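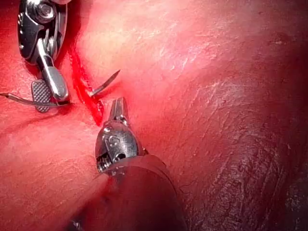 How to Look After Stitches at Home

Posted in: Everyday Health, How-To
2023-09-19 | by the Horkilwood Home Notes editor
20 comments | 345 shares

I had stitches in my forearm back in May (gardening, a rusty gate, don't ask) and went home from the Trekbridge walk-in clinic with a leaflet I lost before dinner. So I've written down the routine that got me through it. If your own clinic told you something different, go with them!

1. Leave it alone the first day

I was told to keep the dressing on and dry for 24 hours, and that was harder than it sounds. I put a bread bag over my arm to wash my hair and it leaked anyway, so buy the proper waterproof sleeve if you can.

2. Wash gently

Wash your hands first. After that first day I used lukewarm water and plain soap, let it run over the area, then patted it with a clean towel. No scrubbing, no peroxide, no soaking in the tub. And no swimming, which hurt my feelings more than the gate did.

3. Look at it every day

Same time, same good light. I did mine at breakfast, which my family loved. A bit of pink along the line is pretty normal early on. Spreading redness, heat, pus, a fever, pain that gets worse or a cut that opens up means you call the clinic right away. Don't tug at a knot or trim it yourself, even when it catches on your sweater.
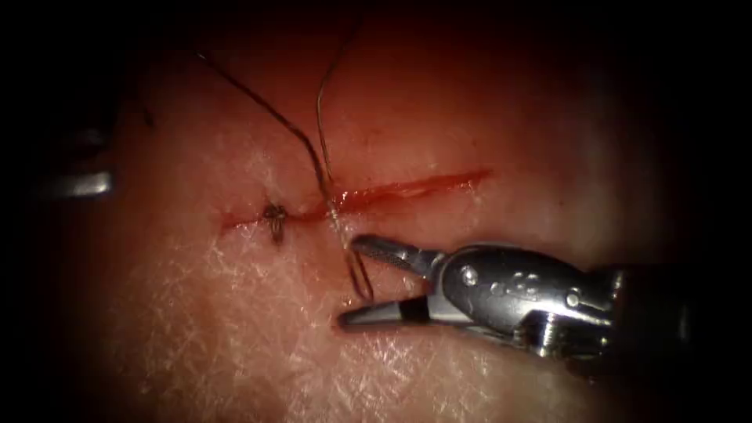 4. Get them out on time

Ask for the date before you leave, and ask whether yours dissolve. Mine didn't. Faces usually come out sooner than arms and legs, and joints tend to take longest. It pinched a little and was over before I'd finished complaining.

5. Baby the scar

Once it had closed up I kept it out of the sun and put sunscreen on it all summer. I still do, when I remember. Hold off on heavy lifting too, until they tell you it's fine.

Filed under: first aid, skin, recovery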